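Notes for week two – writing your staff bio (and the rest of the pre-departure packet)

Okay, so a few of you asked me to write up what I rambled about on Sunday, and these are pretty much my speaking notes with the swearing taken out. The course is for people going out as group leaders on student travel programs, and week two is all about the stuff you hand in before you get on a plane. It sounds dull! I love it, though, and I'll try to get you to love it too.

## The bio

Your bio is the first thing a parent reads about you. It goes on the program page, it goes in the welcome email, and at Selov it even gets printed and stuck to the wall of the student house. Keep it to 80 words. I used to let people go up to 140, and every single one of them filled the space with hiking.

What I want in there:

- your first name and where you grew up or where you live now
- the job you'll be doing on the trip (group leader, night lead, teaching assistant)
- one real thing you've done with students before, with the place in it
- something a shy sixteen-year-old could ask you about at dinner

That last one matters more than people think. Rosaire Dhillon put in her first bio that she was learning to repair accordions, and she had kids coming up to her at the airport about it. Compare that with "loves to travel and try new food," which is on all our bios, mine included until Kanako Oda crossed it out in red pen.

Write in third person. I know it feels silly typing your own name over and over, but the office mixes these with bios from the vets and the teachers and they need to match.
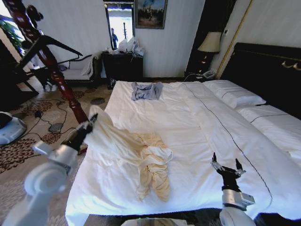 Read it out loud before you send it. If you run out of breath, put a period in somewhere. And please don't list degrees you haven't finished as if you had – write "is studying" and leave it there. Parents do look people up.

## A before and after

Yae Ogura kindly let me use hers. First try:

> Yae is a passionate, dedicated and outgoing individual who has always had a deep love for animals, culture and adventure.

Second try, maybe ten minutes later:

> Yae lives in Sturnance, where she runs the Saturday reading club at the town library. She spent last summer as night lead at the Katayama farm house and can teach you two card games and one very bad magic trick.

Same person! I'd send my kid off with the second one and I'd have no opinion at all about the first. Look at what she dropped (all the adjectives) and what she kept, and do the same thing to your own draft.

## Medical and emergency form

Less fun, so I'll be quick. Fill in every box. If something doesn't apply, write "none," don't leave it blank, or Thanakorn Chareonsuk will call you, and he's eight time zones away from some of you. Two emergency contacts, and they can't both live at the same address. Allergies go on the front page even if they're mild.

If you take a daily medicine, bring enough for the whole trip plus a week, in the original packaging. Write down the generic name as well as the name on the box, because the pharmacy near the Fukitz site won't know your brand.

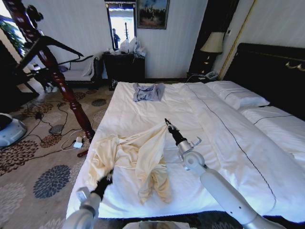 ## The group letter

This is the short letter you send to your own students once you have your list. Most groups are about 26 students, split between 2 leaders, so agree with your co-leader who is writing it. I've seen a group get two different letters with two different meeting points and it took a whole evening to sort out.

Say hello, say when and where you'll meet them, say what you'll be wearing or holding so they can find you. Then answer the three things they're all worried about: who they'll room with, whether their phone will work, and what happens if they feel homesick. Don't promise anything about roommates. "We'll do our best" is fine.

Hiyori Hosoda ends hers with a question and asks the students to write back, and she gets loads of replies. I stole it the next season and so can you.

## For next time

1. Bring your bio, printed, at 80 words or under. We'll swap and edit in pairs.
2. Bring a draft of the group letter. Rough is fine, handwritten is fine.
3. Finish the medical form at home and send it straight to the office – I don't need to see it.
4. Read the chapter on homesickness in the leader manual and mark one bit you disagree with.

We start at 6:30 and the side door will be open until quarter to seven. If you're running late, text me and I'll come down.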